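Ticket 2333 – Newsletter images missing in Lollitent after import
Opened by: Gwenllian Kneath
Assigned to: Suryani Lau
Status: Resolved

Monday, 9:40 a.m.
Imported our July newsletter from Sendcombe into Lollitent. The text came across fine. Of the 91 pictures in the archive, 69 show up and the rest are blank boxes. Same result in two browsers. I cleared the cache and ran the import again with no change.

Suryani, 10:15 a.m.
The blank ones all have a space or an accent in the file name. Lollitent keeps the space but Sendcombe exports it as %20, so the link no longer matches. I renamed one file by hand and relinked it, and it loads now.

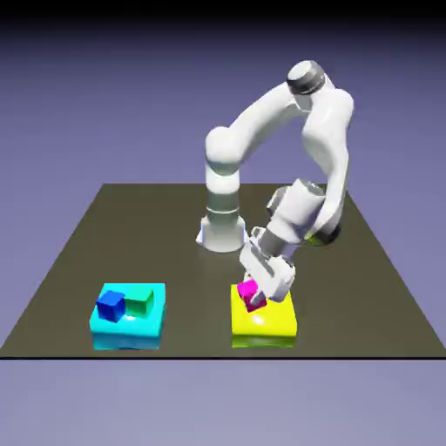

Do I have to rename every file before I import again?
Turn on "Clean file names" under Import Settings and the importer will rename them and fix the links in one pass.

Gwenllian, 1:05 p.m.
Setting was off. Turned it on, deleted the old import and started over. It took 12 minutes. All 91 load in the preview – the captions are still there too.

Suryani, 1:30 p.m.
Good. Test send to your own address before you schedule it. Closing this, reopen if the blanks come back.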